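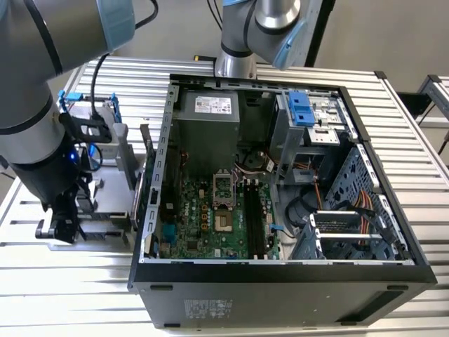

A reader's comment on the earlier version of this page asked why it told people to buy thermal paste before they knew whether the replacement processor would run on their board. Fair point. The order has been changed, and the compatibility check now comes first.

Replacing the processor in an older office desktop

This procedure covers used business towers with a land-grid socket, where the contact pins are in the board and the processor has flat pads. Boards with a pin-grid socket need a different page. Allow an evening. The hardware work is short, but the firmware steps can take longer.

1. Check compatibility

Write down the exact system model and the current firmware version. Both are shown on the first page of the setup screen. Look up the manufacturer's list of supported processors for that model. Matching the socket name is not enough. A processor can fit the socket and still be refused by the firmware.

Compare the rated heat output of the old and new parts. If the new one is higher, confirm that the cooler is rated for it. Small-office suppliers such as Watel sell matched cooler and processor sets, and these save some reading.

Check the power supply as well. A 240-watt unit will run most low-power processors in this class but leaves little margin once a graphics card is added.

2. Update the firmware

Do this with the old processor still installed. Download the update from the system maker, copy it to a blank USB drive, and run it from the boot menu. Do not cut power during the update. If the installed version is several years old, read the release notes first. Some systems must be taken through an intermediate version.

Confirm the new version number on the setup screen, then shut down.

3. Prepare the machine

Back up the drive. If disk encryption is turned on, save the recovery key somewhere other than that computer, and suspend protection. A processor change can trigger a recovery prompt at the next start.

Unplug the power cord and hold the power button down for 30 seconds. Put on a wrist strap and clip it to bare metal on the chassis.
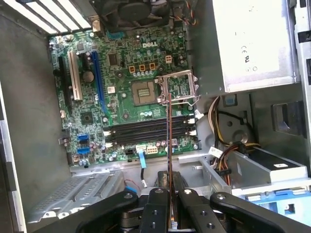
Loosen the cooler screws a little at a time in a diagonal pattern. Twist the cooler gently before lifting. Old paste can hold hard enough to pull a processor out of a closed socket.

Release the load lever, raise the retention frame, and lift the processor straight up by its edges. Put it in an antistatic tray. Do not touch the socket contacts, and do not blow on them. A bent contact can sometimes be straightened under magnification with a fine needle, but the result is often unreliable.

4. Install the processor

Line up the two notches and the corner triangle. Lower the processor vertically and let go. It should sit flat without pressure. Close the frame and press the lever down until it latches. The lever takes firm force, and a slight creaking sound is normal. 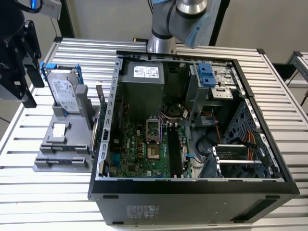
Dell desktop with the socket open and the retention bracket raised.

Clean the cooler base with isopropyl alcohol and a lint-free cloth. Apply a pea-sized amount of paste to the center of the processor. Set the cooler down once, without sliding it, and tighten the screws diagonally. Reconnect the fan lead.

5. First start and testing

Enter setup and check that the processor name, core count, and memory size are correct. Load defaults if the machine restarts on its own. Reset the boot mode afterward if it was changed from the default.

Run a full-load test for 22 minutes and log the temperature. A rapid climb in the first minute usually means poor cooler contact. Remove the cooler, clean both surfaces, and apply fresh paste.

Resume disk encryption once the system has restarted twice without errors.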